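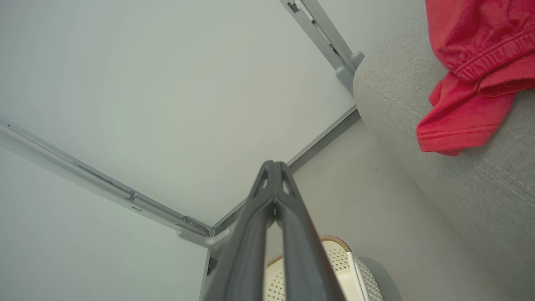

The Red Ones

My aunt Tuulikki Seppälä had a rule that you never left a rented room with laundry on the sofa, and I thought about her rule all the way up the stairs at Vustcombe. I had until four. The bus to Dolow left at 4:32 and there wouldn't be another before morning.

I'd packed the books, the kettle, even the awful lamp. What I hadn't touched were the team things – red with white, both of them, and I'd been walking past them since October. I said hello to them. I do that when I'm nervous!

"You're talking to clothes again," Ajith called from the hall.

"They're good listeners."

He went back to wrestling his boxes (he had two left and claimed they were the heavy ones) and I knelt down by the basket, the cream one with the brown rim, and tried to feel like a person who was leaving.
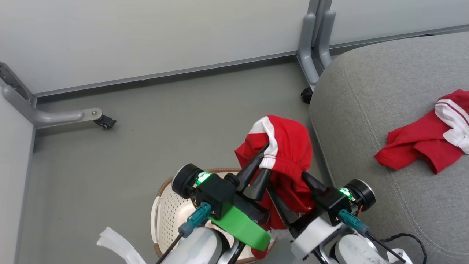

What Ajith Shenoy Said

He said keep them. He said it through a mouthful of toast, so it took me a minute.

"We lost every game," I told him.

"You lost to Kandasamy's lot by one. I was there, I got rained on for it."

I'd forgotten the rain. I'd forgotten him too, up on the bank in that ridiculous hat, yelling the wrong name – and suddenly I didn't care much about the bus.

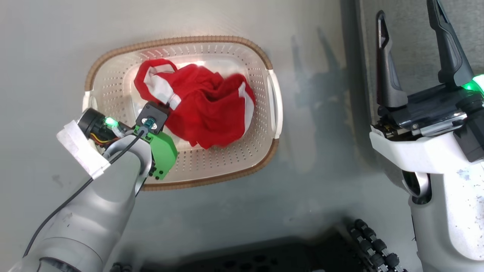

Red in the basket, folding can wait.

"Is there any more toast?" I said, and he went to look.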